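**Sujet : pince à doigts parallèles Sterkico ou Flukumby pour saisie de cylindres, validation en simulation**

**mdl_offset** - 16 octobre 2026

Bonjour,

Je compare deux pinces à doigts parallèles avant achat. Simulation uniquement pour l'instant, caméra virtuelle fixée au poignet, derrière la paume. Bras 6 axes, contrôleur Stendach, boucle de position. Objets : cylindres blancs couchés, orientation quelconque en lacet.

- Sterkico : doigts plats en lame, extrémité biseautée, course totale 81 mm
- Flukumby : doigts à mors en V, course plus courte, paume plus étroite

Les deux modèles passent sur un plan dégagé. Dans un environnement encombré (murs en pierre, passage étroit), la Sterkico rate l'approche latérale : le planificateur rejette la trajectoire pour collision paume/mur. La Flukumby passe, mais le cylindre pivote dans les mors à la fermeture.

Quelqu'un a déjà tranché entre ces deux géométries ?

---

**kp_trop_haut**

Quel maillage de collision pour la paume ? Si c'est l'enveloppe convexe exportée par défaut, tu perds facilement 5 mm de chaque côté. Décompose en primitives avant de conclure quoi que ce soit sur la largeur.

---

**mdl_offset**

Enveloppe convexe, oui. Refait avec deux boîtes : une pour la paume, une pour la bride. Le rejet disparaît sur une partie des poses, pas sur celles où le cylindre est près du mur.

---

**brasmort**

Je ne suis pas d'accord avec la méthode. Tu testes une pince dans un décor en maçonnerie texturée alors que ton poste réel sera, j'imagine, un bac. La texture n'apporte rien à la mécanique de saisie et elle perturbe la détection. Commence par un fond uni, tu ajouteras le reste ensuite.

---

**mdl_offset**

Le décor sert aussi à évaluer la caméra, je ne veux pas deux scènes à maintenir. Et le poste réel n'est pas un bac, c'est de l'inspection en galerie.

---

**kp_trop_haut**

En galerie, je garderais les lames. Un mors en V suppose que l'axe du cylindre est aligné avec le V au moment du contact. Avec ton erreur de lacet il ne l'est pas, d'où le pivotement. Une lame plate tolère mieux, à condition d'avoir du frottement. Tu as mis combien ?

---

**mdl_offset**

Valeur par défaut du moteur, même coefficient pour les deux pinces.

---

**brasmort**

Donc la comparaison ne vaut pas grand-chose. Les patins livrés avec les deux pinces n'ont pas la même matière. Mesure sur plan incliné, ou demande les valeurs aux fabricants, et relance. Pour le pivotement, regarde aussi le nombre de points de contact : avec 2 points par doigt, aucun solveur ne tient un cylindre correctement.

---

**zone_morte_z**

J'utilise Zakaria (le plugin de contact) avec une pince proche de la Sterkico. Deux remarques :

1. La caméra derrière la paume est mal placée pour cette géométrie. Le boîtier mange tout le bas de l'image et un objet décalé à droite sort du champ avant la fin de l'approche. Décale-la latéralement ou monte-la.
2. Ouvrir au maximum dès le départ est inutile. Pré-ouverture au diamètre plus une marge, ça libère de la place côté mur.

---

**brasmort**

+1 pour la pré-ouverture. Pas d'accord pour le décalage latéral de la caméra : on perd la symétrie entre les doigts, et le centrage visuel devient pénible à régler. Je préfère un objectif plus large.

---

**zone_morte_z**

Plus large, donc plus de distorsion en bord de champ, là où se trouve l'objet. Chacun son compromis.

---

**mdl_offset**

J'ai relancé une série de 2 010 poses avec les primitives et la pré-ouverture, Sterkico seule. Les échecs restants sont presque tous des cylindres sur la droite de l'image. Je n'ai pas encore touché au frottement ni à la caméra. Je joins une vue du poignet, doigts ouverts, configuration de départ - la Flukumby suivra quand j'aurai les coefficients. 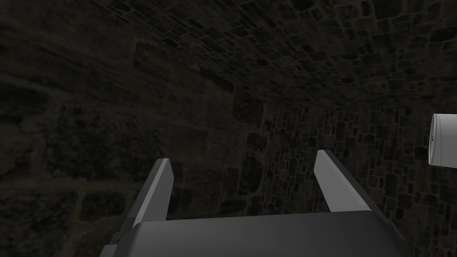

*Vue caméra poignet (simulation), lames écartées, cylindre blanc en bord de champ à droite.*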